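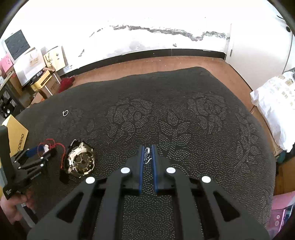 Good practice for small, delicate objects with a hand-held gripper: pad wear, object checks, when to stop

Posted by Ravinder Chan in Data Collection > Procedures
Tags: grippers, checklists, small parts

We are writing a one-page rule sheet for operators who collect pick-and-place demonstrations with two hand-held grippers. The object set is jewelry: a thin chain, a ring, a wristwatch. The work surface is a large patterned cushion on the floor. Our existing sheet was written for boxes and cups and says almost nothing about items this size.

Three points are unsettled. First, how often the finger pads should be inspected and on what grounds they are replaced. Second, whether a session should be halted when a cable reaches the objects. Third, whether a failed pinch on the chain is kept or deleted. The last batch was 454 episodes, and two reviewers disagreed on 50 of them for that third reason alone.

2 replies

Yvette Ross
Taking your points in order.

Pads. Inspect at the start of every session and again after any break. Wipe with a dry lint-free cloth. Replace both strips together, never one, and write the episode number of the change in the log. A new pad against a worn one shifts the closing point, and on a thin chain that offset matters. We set a fixed limit of 1,406 closures per pair at Barkamen and replaced earlier if an edge lifted.

Cables. Yes, halt. Our wording was: "No cable may rest on or touch an object to be handled." Route it back along the forearm and secure it before the episode starts. If it slips during an episode, finish the motion safely, mark the episode, then fix the routing. Do not reach in with the other gripper to push the cable aside — that motion ends up in the data.

Failed pinches. Keep them if the operator recovers within the same episode, and label them as recovered. Discard only when the object leaves the work surface or is touched by a bare hand. Write the label at the time of recording. Reviewers working from playback will disagree on chains whatever the rule says.

One addition: a patterned fabric makes a fine chain or thin ring harder to find in review. Record the surface in the session header.

Normand Morin
Agree on the cable. We just delete failed pinches, less arguing. Also keep spare pads in the case.

Comment by Ravinder Chan
Adopted the cable wording as is. Pad limit set at 843 closures for now, to be reviewed in December. Recovered pinches will be kept and labeled.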